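The Cable Rule, and Other Small Courtesies

How one shop wrote house rules for working beside robots, and why the shortest ones have lasted

The first edition of the Kallano handbook ran to 125 pages, and I am told that it was a handsome thing, with tabs. It covered emergency stops and battery storage and the correct way to lift a crate. What it said about cables, those black and white loops that find their way onto every bench where people and machines share the work, fit into a single sentence near the back, between eye protection and the fire doors.

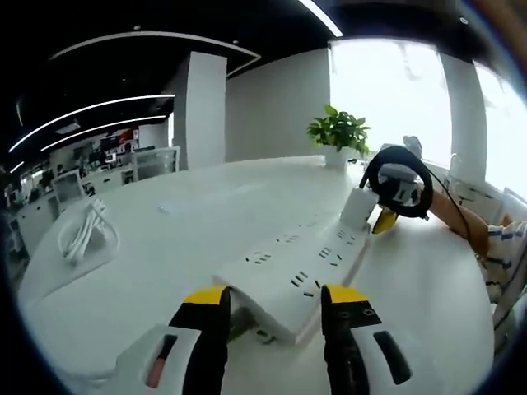
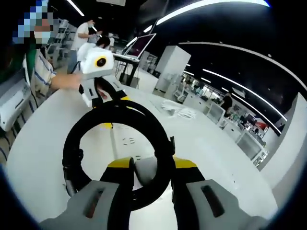 Divina Ambrosio thinks that sentence should have been on page one. A cable is the one thing on a bench that belongs to everybody and gets looked at by nobody, she told me over a long lunch, and if a shop has a good rule for its cables the other rules tend to follow along behind. She had plenty more to say on the subject, and by the time we got to the coffee I had filled most of a notebook and started in on the napkins.

I should admit that I came to all this as something of a skeptic. I have read a lot of safety manuals over the years (somebody has to!) and most of them seem to have been written for the shelf. The big published standards for robots are another matter, and any shop that puts a moving arm near a person needs to know them and needs somebody on hand who can explain them. But a standard is written for every workplace at once, and it can't tell you where to put the power strip on your own table at four in the afternoon, when three people are leaning over it and one of them wants to plug something in.

That is the gap the house rules try to fill. Kallano's current set is called Pliltar, a name that people there pronounce in at least two ways, and it fits on one folded card. I have a copy beside me as I write, a bit coffee-stained now. The rule on cables says that before anything on the bench is powered up, every cable on it is either connected at both ends or coiled and moved back from the reach of the arm. The rule on hands says that a person reaching toward a machine says so out loud first, and waits to be answered. The rule on power strips says they are never moved while a machine is plugged into them, even an inch, even by the person who put them there.

You may notice how little of this is technical. A new hire can learn the card before the end of the first morning, and I was pleased to hear that most of them do. The speaking rule is the one that takes longer to settle in. People feel silly announcing their own hands, and for a week or two they mumble it. Then one day they catch themselves doing it at home, reaching across the stove.

Getting down to a single card took a good deal of arguing. The draft that circulated in August had nearly 200 items in it, everything from shoelaces to the height of the chairs, and each one had a champion who could tell you about the day it would have mattered. Two people wanted a rule about houseplants and two others wanted the first two to drop it. What settled things in the end was a plain test, and I have borrowed it since for my own workshop in the garage. If a rule couldn't be checked by a person standing at the bench and looking, it went into the longer document, which still exists and still gets read when it needs to be.

Andow, which shares some of its bench practice with Kallano, took the card and changed it. Their version adds a line about who is in charge of the stop button, by name, and the name is written on a strip of tape at the start of each session and peeled off at the end. I like that very much – a job with a name on it gets done. They also ask that anyone who isn't working on the setup stay a full step back from the table, and they are fairly strict about it, visitors included. I was moved back twice.

None of this comes free. Coiling and clearing takes time, and on a busy day the card can feel like one more thing between you and the work. Ambrosio doesn't argue the point. She only asks people to start the session with the cables and see how it goes, and she keeps a few spare cards in her jacket pocket for anyone who has lost theirs.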